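The tray question

Tsehay Wolde wants me to put my keys in a tray. I tell her I already put my keys on the table, which is flat and does the same job. She has clearly heard this before.

"On the table they're a mess," she says. "In the tray they're your keys."

I'm not sure that is true. But Wolde has been teaching people to tidy their homes in and near Norner for years, and her evening course, Lolside, has a waiting list, so I have agreed to spend an afternoon being told things. The course costs £20 a session. You bring your own clutter.

Her method, if you can call it that, is simple enough to fit on a postcard. Anything small that lives on a surface goes in something with a rim. Anything soft gets folded or it leaves the room. You clear one surface at a time and you don't buy anything until you have finished. I ask whether there is any evidence that this works better than a good shout at the rest of the household.

"No," she says. "I've never done a study. I've got people who ring me up and say thank you, and people who don't ring."

How many don't ring? "Most of them. Tidy people don't phone you up to talk about it."

I suggest this might also be how the untidy ones behave. She laughs, and says I would be surprised how much untidy people like to talk on the phone.

What bothers me about tidying advice is that so much of it is moving. You take eleven things off a table and put them in a box, and the box goes on the table. Wolde agrees with more of this than I expected. She has no time for matching sets of storage and says the worst house she ever worked in was full of it. "Lovely baskets. She couldn't find her passport. It was in a basket, obviously, but which?"

So why is a tray any different? It has no lid, she says, and the sides are low. You can see what you've got and you can see when it's full. A drawer will take things from you for ten years before it complains.

Arwel Kneath, who took the course in July, is less of a convert than she might like. I spoke to him by phone. "The tray bit stuck," he said. "The folding didn't. I fold for a week and then I'm back to heaps." He reckons his kitchen is better and his bedroom is exactly the same. Would he pay again? A long pause. "For the kitchen, yes."

I read this out to Wolde, expecting some resistance. She shrugs. Cloth defeats people, she says. Scarves, tea towels, the throw that has slid off the sofa. A box has corners and sits where you put it, but a piece of fabric has to be made into a shape every single time, and it's dull work. She does not think patterned fabric helps, as the eye gives up on it.

"With a plain towel you can see the fold. With a busy one you're guessing, so you scrunch it and tell yourself it's fine."

Does she scrunch? "At home? Of course I do."

This is the first thing she has said that I believe completely, and I write it down twice.

We come to rules. I had been warned by Letay Nigatu, another former pupil, that there was one about leaving space, and there is. A tray should never be more than half full. I ask where the half comes from. Wolde admits that she made it up. It used to be two thirds, but people argued about what two thirds looked like - one man brought a ruler - and nobody argues about half.

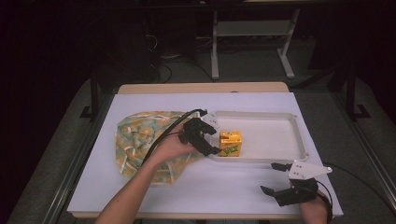

It is a fair way to arrive at a rule, I suppose, and better than pretending it came from a monastery. I still can't see why the empty half isn't simply wasted table. Wolde says it's where the next thing goes, and that there is always a next thing.

She asks what is on my desk at home. I tell her: two mugs, a stapler, post, a jumper. She asks how long the jumper has been there and I change the subject.

My keys are still on the table. I have borrowed a baking tray for the post, and I'll give it a month.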